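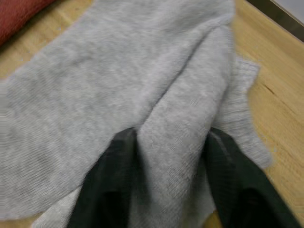
The tumble dryer at the Mellent building in Flistton has been switched off for good, and residents of the 10 flats that shared it are learning to hang up their socks. The machine gave out in the spring, was repaired, gave out again, and was finally quoted for at £2,475, a sum that concentrated minds. From 4th October the ground-floor laundry room has been given over to air drying, with tables for sorting and rails for hanging. It is slow work for anyone used to pushing a button. Grey knitwear of the kind spread over the pale wooden tabletop, all folds and ribbed edges, used to go into the drum in one armful and come out a size smaller. It now has to be flattened out by its owner first, a job several residents say they last saw done by a grandparent.

Kevis, the firm that manages the building, put up a notice in the lobby describing the change as "a fresh approach to drying". The notice ran to two pages and mentioned the old dryer once, in brackets. A second notice, shorter and handwritten, went up next to it within the day and asked whether the service charge would be getting a fresh approach as well. Kevis has said it will look at the matter in November.

Socks have caused most of the trouble. Shirts and towels found their places on the big airers quickly enough, but small items slid off, fell behind the radiator or went upstairs with the wrong household. The answer has been the clip hanger, a plastic affair with a row of loops and little clips underneath, known to anyone with children or a balcony. One version hangs by a hook from a wooden rail and has an outline that residents have variously identified as a cloud and a car. The argument has lasted longer than the one over the dryer.

The recommended method, which Kevis has also put in writing, is to lay the socks out in pairs before any clipping begins. Toes should face the same way. Colours should be kept together. Anyone who arrives at the table with a single sock is asked to take it home again and think about where they last had two.
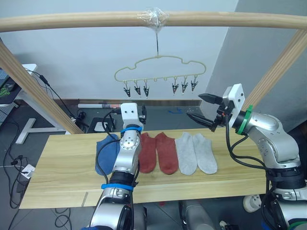

One resident of the second floor told us that she had no objection to hanging socks, but that she did object to being told how by a firm that took eleven weeks to change a light bulb. She added that she had been pairing her socks before washing them for years and had never once received a notice about it. Asked if the new room was an improvement, she said it was quieter, and that her jumpers had stopped shrinking, and that we were not to make too much of either.

Others have been warmer. The Zamfir café across the road reports a small rise in trade from people who put their washing up, cannot think what to do next and come in for a tea. Under the old system they would wait by the machine to stop somebody else taking their things out. The café has put a spare clip hanger in its window, where it is being used to display the soup menu.

There remains the question of how many socks a hanger should be asked to carry. Kevis suggests one clip to a sock. A rival school of thought, strongest on the top floor, holds that a pair can share a clip if both socks are thin, and that the number of clips on a hanger was plainly decided by somebody with a very small family. The thick-sock party says this leaves a damp patch at the cuff. Tests are said to be under way in at least 3 bathrooms. 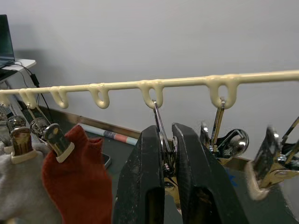
Pegged out: grey and rust-red socks at one end of the rail, with loops to spare further along.

Where the clips should go has proved just as delicate. Hanging by the cuff is the house rule, on the grounds that everyone can see at a glance whose sock it is. Hanging by the toe has its defenders, who say the elastic lasts longer. Both camps have been seen quietly rehanging the other's washing, and a polite note about this is now taped to the door, beneath the note about lint, which no longer applies.

The dryer itself is still in the corner of the laundry room awaiting collection. Its lid makes a good shelf for the peg basket. Kevis says it will be taken away once a date can be agreed, and residents are asked not to put anything inside it in the meantime. The room is open until 10 each evening. Lost socks may be claimed from the tray by the door.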